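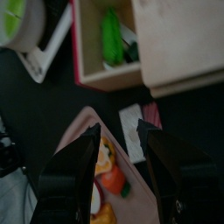

Gripper fingers fail to open after a protective stop - is it safe to free them by hand?

Posted in Small Arms and Grippers, September
Status: Open, two replies
Viewed 500 times

Doaa Belhaj
Bensaid Training Centre

I should be grateful for advice on a fault which has now occurred on several occasions with one of our table-top arms. The arm is a Tolteva with the standard two-finger electric gripper, and it is operated by our trainees for sorting exercises with toy food, a small tray and a wooden box. The pieces are light and the work is not demanding.

The fault is as follows. The gripper closes on a piece, the arm begins to lift, and the controller then enters a protective stop. When the stop is acknowledged and the arm is enabled again, the fingers remain closed. The open command is accepted and no error is shown, but there is no movement. After a full power cycle the gripper opens normally and may run without trouble for the remainder of the session.

The following has been checked so far:

The gripper cable has been unplugged at the wrist and refitted with the power off.
The closing force was set at 100 per cent when we received the arm. It has since been reduced to 30 per cent. The fault has occurred at both settings.
The fault log shows 38 entries marked "grip timeout". Some of these have no matching protective stop, and I do not understand why.
The controller software is the version supplied with the arm. It has not been updated.

My principal concern is one of safety. During a morning session a trainee attempted to pull the fingers apart by hand while the arm was still enabled. The fingers opened suddenly and then closed again. The trainee was not hurt, but the matter has been entered in our incident book and the arm has been withdrawn from unsupervised use until we have an answer.

I would therefore ask, firstly, whether the fingers may be moved by hand at any stage, and secondly, whether the fault lies in the gripper or in the controller. The manual deals with removing the fingers but says nothing on releasing a piece which has been held during a stop.

Fouad Abdel Rahman
Weltetti Equipment Support

The second movement you describe is consistent with a stored command. On controllers of this type, the last gripper instruction may be kept in memory when a protective stop takes place. If the drive then recovers while the arm is enabled, the instruction is carried out. Your trainee was in all likelihood present at the moment of recovery, and the pulling may have had something to do with it.

The fingers should not be moved by hand while the arm is enabled. This applies even where the gripper seems to be dead and the force setting is low. A low force setting limits the grip on a piece. It should not be treated as a protective measure for persons.

Until the cause has been found, I would recommend this procedure:

1. Press the emergency stop. Do not rely on the pause button on the screen.
2. Support the piece from below if it may fall. Keep hands clear of the space between the fingers.
3. Switch off the controller at the main switch and wait for the lights on the wrist to go out.
4. Turn the manual release on the gripper body, if one is fitted, until the piece is free. If there is no release, leave the piece where it is.
5. Clear the area, restore power, and send a single open command at low speed before any programme is started.

As to the cause, I would examine the cable again, and this time along its full length. Refitting the plug will not reveal a conductor which has broken inside the sleeve. On arms used for teaching, the wrist is turned back and forth a great deal, and the cable suffers where it leaves the last clamp. A break at this point can produce a grip timeout without a protective stop, as the gripper fails to report its position and the arm simply carries on. That would account for the unmatched entries in your log.

Please also check the setting named "resume last tool action", or similar. It should be off for any arm used by trainees. I cannot say where it is found in your version of the software.

I would ask you to keep a copy of the fault log before the next power cycle. Some versions hold only the most recent 500 lines and overwrite the rest.

Lotine_workshop

We had the same thing and it was the finger screws. They had worked loose and one finger was sitting crooked, so it jammed when closed. Tightened them and no more trouble. Might be worth a look before you order a cable.

Comment by Fouad Abdel Rahman

A loose finger can certainly cause a jam, and the screws should be checked with the power off. I would only observe that a mechanical jam is not normally cured by a power cycle, and the original report states that this one is.

Comment by Doaa Belhaj

I thank both contributors. The finger screws were examined this afternoon and were tight. The resume setting was found under the tool menu and was on; it has now been switched off. With the arm enabled and everyone standing clear, the wrist was turned slowly through its range by programme, and the gripper status dropped out twice near the end of travel. A replacement cable has been requested from the supplier.

The procedure given above has been printed and placed beside the arm, with step 4 amended, as our gripper has no manual release. The arm will remain out of unsupervised use until the new cable has been fitted and tested. I shall leave this topic open in the meantime and add the result here.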